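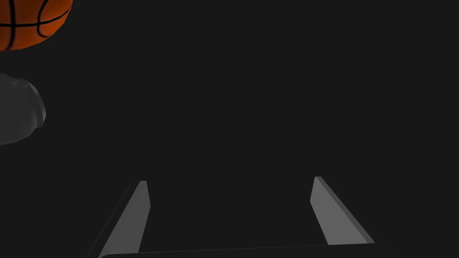
Two-arm sim: gripper stays open and never closes on the ball

Asked 10 June 2024

I'm running the two-arm household scene in Prorum, with the Dokberg arm models and the controller settings that came with them. The task is to pick up the basketball and put it down again. In the last batch of 168 runs, 26 ended with a fault. The arm moves off, the jaws open, and then it stops well away from the ball and waits until the run times out.

The log gives me "grasp target out of range" at step 557, then nothing. I've checked the obvious stuff. The ball has a collision shape and the joint limits match the model file. Slowing the arm down made no difference.
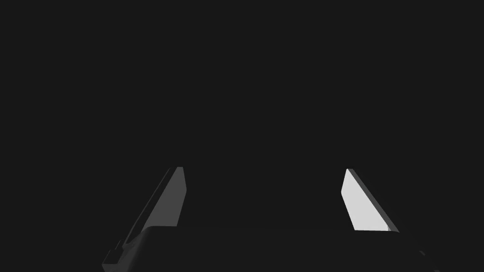 The open command goes through fine every time and the close command is never sent, so I don't think the finger joints are at fault. I also tried a wider grasp tolerance, which got rid of the error but had the arm swing into the cabinet, so I put it back. Both arms are loaded from the same file with a different prefix. Has anyone seen this? I'd like to sort it out before we try anything on the real arms, as I don't want one swinging like that near people. 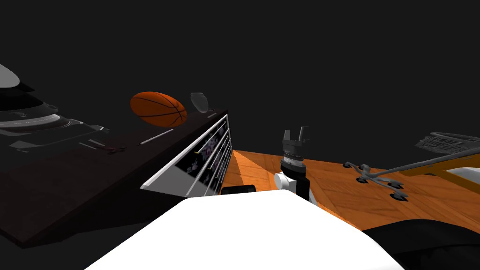

Joly: Check which base frame the target is in. I had the same error after loading 2 arms from one file. The prefix gets added to the joints but the planner kept the first arm's base, so every target for the second arm was off by the distance between them. Print the ball position in both base frames just before the fault and compare. If that's it, set the base frame by hand for each arm. And leave the tolerance alone - that check is what's stopping the arm.

Porkness: try reinstalling, worked for me

Asker: It was the base frame. The second arm was using the first one's. Fixed in the launch file and I'm rerunning the batch now. Didn't try the reinstall.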